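Robotics course at Flandale moves its manipulation unit onto a single desk

By the technology desk

The manipulation unit of the robotics course at Flandale used to be taught in simulation. Students wrote a grasp planner, ran it against a library of virtual blocks and mugs, and turned in a plot of success rates. The plots looked good. When the same planners were tried on hardware, most of them failed on anything thinner than a paperback book.

The unit was rewritten in October. The new version drops the block library and puts a humanlike robotic hand at an ordinary desk, with the things that ordinary desks collect. The final assignment is called Doltar, after the project folder it was first saved in. Its central task is to take hold of a flat, stiff object with rounded corners, hold it upright and give it to a person. Cards were chosen because they are hard. A card lying on a table offers the fingers an edge and almost nothing else, and once it is up, the grip depends on the thumb meeting the fingers squarely across a very thin part.

Students work in teams of three. One handles control, one keeps the log on the laptop and one is responsible for the arm and its cables. The roles rotate, and a team that has not rotated by the midpoint review loses marks. Each team gets 18 hours of bench time across the unit, booked in blocks of two hours. Setup counts against the block. Teams learn quickly to write down where the power strip goes.

Control can be done in either of two ways. A team may drive the hand by teleoperation, with an operator in a headset, or it may run its own code from start to finish. Most begin with the first and use those sessions as a reference for the second. The grading scheme does not favor either one, but it does require that the method be stated in the log for every attempt, including the attempts that went wrong. 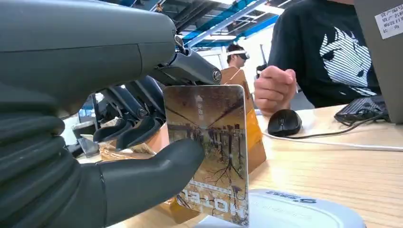
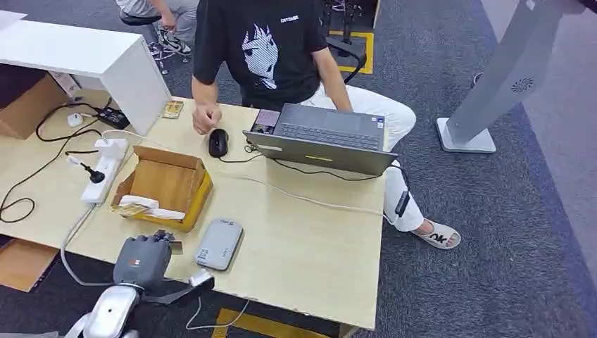
Bench session at Flandale: the hand with a card pinched between thumb and fingers, and the desk with a student at the laptop.

Gloss is the property that causes the most trouble. A matte card gives the vision code a stable outline. A glossy one throws back the ceiling lights, and the detected edge jumps as the wrist turns. One team dealt with this by averaging the outline over several readings and slowing the wrist. Another gave up on the outline and tracked the printed artwork, which worked until the card was turned over. Both solutions were accepted. The second team's report spends two pages on the back of the card.

Grip force is the other recurring subject. The course starts from a table of suggested values prepared by Witkowska, the workshop that maintains the hands for Flandale. The values are conservative, and teams are free to depart from them if they record what they changed. Too little force and the card swings about the thumb like a door. Too much and it bows, which shifts the contact points and often ends with the card on the floor. Reports from this term suggest that the position of the thumb matters more than the force behind it. A contact near the middle of the card tolerated a wide range of settings, while a contact near a corner tolerated very little.

The desk is left cluttered on purpose. The instructions allow boxes, wrapping paper, chargers and loose cables to remain within reach of the arm, and a team that clears the surface first has to say so. Planning a path around a mouse cable is part of the work. So is planning around a teammate, and the course sets a low speed limit whenever a person is seated at the same desk.

The unit ends with an open bench at Climside, where teams run the handover in front of visitors. Each team has three attempts, and the best one counts. Scoring covers the pickup, the hold and the release. Release is where points are usually lost, as the hand has to detect that the other person has taken the card before it opens.

Course notes, the force table and a blank log sheet are available from the Flandale workshop office. Bench bookings for the next term open at 9 a.m. on the first day of classes, and returning teams must clear their old log folders before they book.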